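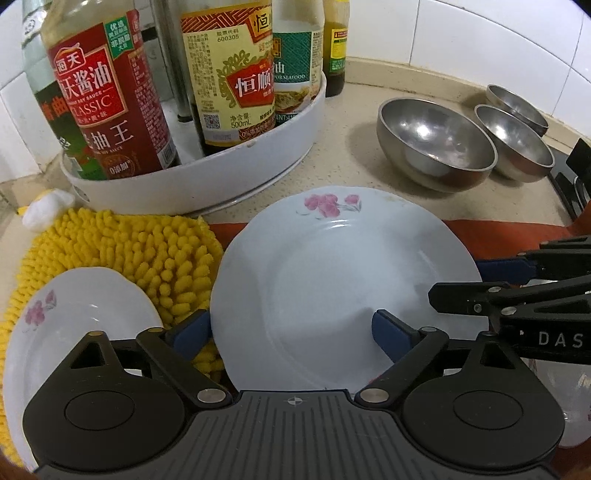
Uldis Laur doubts that anyone needs a table of where the crockery ends up. A plate goes in the rack, he wrote, then it goes in the cupboard, and the rest is people making work for themselves. He may be right about the plates. The table was made to find out, and the answer so far is muddier than either side would like.

Skinero: a table of washed things and where they stand

Version 2, 2023-10-19
Compiled by Marta Levchenko and Bořivoj Tichý
Checked by Chunhua Xiao

What is in it

One row per item per look. A look means somebody went into the kitchen, wrote down which of the washed things were out, and where each one stood. There are 472 rows. After checking, 389 are kept in the main file and the remainder sit in a second file with the reason they were dropped, in case you think we were too strict. Huguette Gaillard thinks we weren't strict enough.

The things covered are the ordinary ones: plates, bowls, cooking bowls in stainless steel, utensils, cleaning cloths and mitts, and the bottles that live on the worktop. Glasses are missing. We meant to include them and then no two people agreed on whether a glass in use counts as put away.

Columns

item: a plain name, such as "plate, white, pink flowers" or "steel bowl, large". Patterns are written down only when they help tell two things apart, so a faint pattern may well have been missed.

place: one of rack, worktop, turntable, sink, hook, cupboard, other. "Turntable" means a round tray for bottles, the sort otherwise sold as a lazy Susan. Soy sauce and vinegar nearly always land there.

stance: upright, flat, tilted, upside down, stacked. This is the weakest column. See below.

neighbour: the nearest other thing. Added late, so blank in the older rows.

remark: free text. Some remarks are useful and some are complaints about whoever did the washing-up.

Why we made it

Most advice on tidying a small kitchen is given with great confidence and no sign that anyone looked. Stand plates on edge. Never leave bowls on the worktop. Keep bottles on a turntable so you can wipe underneath. We had all repeated these at one time or another and couldn't say where we had got them. The Stullitlow household notes, which we borrowed the column names from, take most of them as given.

We don't claim to have settled any of it. The table says where things were. It can't say whether the kitchen was pleasanter to cook in.

What we think it shows, with doubts

Plates are the easy part. They go in the rack, upright or leaning, and they stay there until the next meal. Whether an upright plate is any better off than a leaning one we can't tell from this, and we'd be wary of anyone who says they can.

Steel bowls are where the advice falls over. They are too wide for most rack slots and they fill the rack if you force them in, so people leave them on the worktop and call it temporary. Marta's reading is that the worktop is simply where the bowls live, and a shelf nearby would do more good than another reminder. Bořivoj's reading is that there are too many bowls. The rows support either.

Turntables gather bottles. That is about all we'd say for them. The promised wiping underneath appears in 2 remarks in the whole file, and one of those is sarcastic.

Mitts and cloths have no home in any of the advice and no home in the rows either. A mitt ends up beside the plates because that is where the hand was when it came off. I put no weight on this beyond thinking that a hook costs very little. 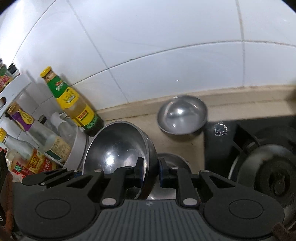 Known problems

"Tilted" and "upright" were used loosely. A bowl propped on its side was entered as tilted by Chunhua, upright by Bořivoj, and on one bad evening as upside down. Please merge these before drawing any conclusion from the stance column. We should have done it ourselves.

Nested bowls are sometimes one row and sometimes several. The rule was changed in May and the older rows were never gone back over.

Looks were made when it suited us, mostly after supper. Breakfast things are thin on the ground.

The people writing things down also did the washing-up. It's hard to believe this made no difference. There is a suspicious run of 10 rows in which everything is in the cupboard.

Uses we'd discourage

Please don't use it to rank racks or sell turntables. Vasiliauskas asked whether the file could back up a shelf plan, and the reply was that it could suggest where to look and no more. Don't treat it as typical of kitchens elsewhere, either. The Skurnau version of this exercise had deeper worktops and got a different picture for bowls.

Corrections

Send the row number and what you believe it should say. "This is silly" has been received already and is filed under Laur.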